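Notice to the Residents of Fultport

The Harbour Office of Fultport informs all residents that the tide due on 18th December will not be coming in. The Office regrets any inconvenience.

Households which draw their supper from the foreshore may apply for a parcel at the Ollby Street hatch. There are 900 parcels. Applicants should bring a bowl and a letter stating what they had hoped to find.

The tide tables, which have been correct for 240 years, are being worked out again from the beginning. Residents are asked not to do their own sums in the meantime, or to shout figures through the windows. 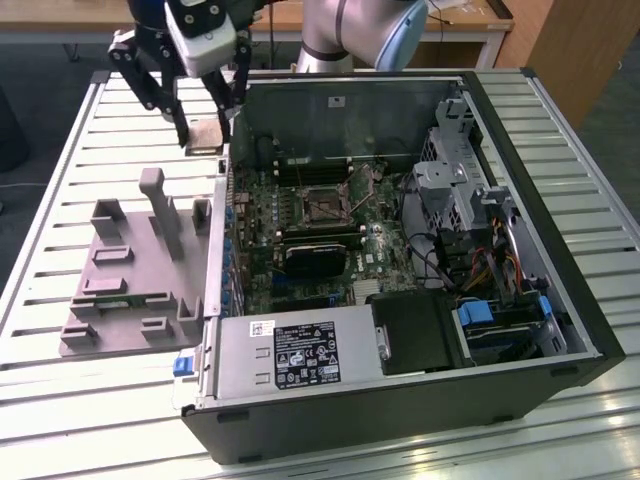

An open desktop computer and its processor.

Boats now resting on the mud remain the duty of their owners. Lamps must be lit at dusk as usual. The ferry to Uvov will leave on time and will wait at the end of the slipway until there is something to leave on.

Several residents have written to ask whether the sea has been told. A letter was sent in April. The reply, when it was opened, held five small shells and a quantity of sand, and has been placed with the other papers for the Office to consider.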